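**Furnival handheld gripper, box handling kit**

Two-finger, dark gray fingers, brass inserts. For teams writing or checking handling rules for printed retail cartons. Sold by Boveder. Rev. 3/24/26.

Upright hold, plastic wrap box, printed side clear:
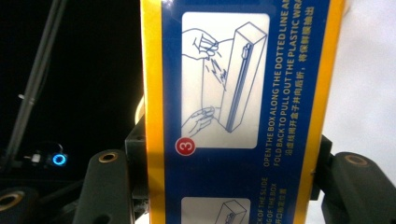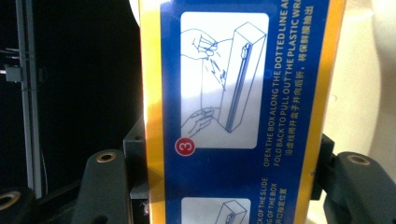

Good practice, short version:

- Grip low. Keep instructions and warnings readable, they count as labelling under the Tarum house rules
- 2 fingers on, both flat, before any lift
- Crushed carton = stop, log it, swap it. Dont push it back in shape
- Check inserts every 3 shifts

Rule sheet ships in the case. Logged cycles on the Besus test bench: 1,336, same finger set. Next revison of the sheet in December. Spare fingers sold in pairs, order seperately.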